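Marcas de lápiz y rotulador que vuelven a salir después de pintar

Publicado en Casa y reformas el domingo, 4 de septiembre de 2022

martillo_flojo

Hola a todos, a ver si me echáis una mano porque me estoy volviendo loca. Hemos comprado un piso de segunda mano y los anteriores dueños apuntaban cosas en las paredes (medidas, flechas, yo qué sé). En el salón di dos manos de plástica blanca Duvix, la mate normalita, y el lápiz desapareció, pero lo que estaba en rojo me sale otra vez, como rosita. Di una tercera mano y a los dos días, ahí estaba otra vez. Me quedan el pasillo y el dormitorio y no quiero gastarme otros 83 euros en pintura para nada. ¿Lijo? ¿Hay algún producto? El piso es de los setenta, por si sirve de algo, y las paredes están lisas.

brocha_gorda_83

¡Uy, eso es sangrado de toda la vida! El rotulador y el boli llevan tinte, y el agua de la pintura plástica lo va disolviendo y lo sube a la superficie, así que puedes dar 19 manos que te va a dar igual. Lo que necesitas es una imprimación tapamanchas, mejor al disolvente o a base de goma laca. Yo uso la de Parik y va bien, aunque huele que tira para atrás: ventanas abiertas y mascarilla, por favor.

Te cuento cómo lo hice yo en mi casa, que tenía lo mismo:

Paso 1. Localizar todas las marcas
Apaga la luz del techo y repasa la pared con una linterna pegada. Las letras pequeñitas en una pared blanca no se ven hasta que ya has guardado el rodillo, te lo digo por experiencia. Fíjate también en agujeritos y roces, que luego cantan un montón.
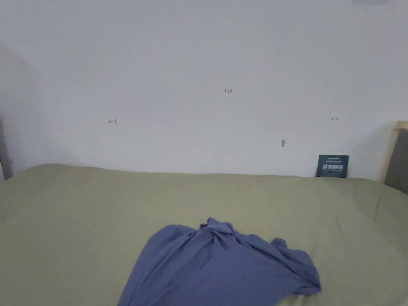

Paso 2. Limpiar y lijar un poco
Trapo con alcohol sobre la tinta, dando toquecitos y sin frotar (si frotas, la extiendes, y entonces sí que la has liado). El lápiz, con goma blanca. Luego lija de grano fino, pasada suave, y quitas el polvo.

Paso 3. Sellar y pintar
Brochita con tapamanchas solo encima de la marca, dejas secar lo que diga el bote, otra capa si aún se transparenta y después la plástica con rodillo en todo el paño, de esquina a esquina. Si retocas solo el parche se te nota el cerco.

pisito_daldale

Yo puse un cuadro encima, jaja.

martillo_flojo

¡Mil gracias! Pues el sábado voy a por el tapamanchas y empiezo por el pasillo. Lo del cuadro me lo guardo de plan B.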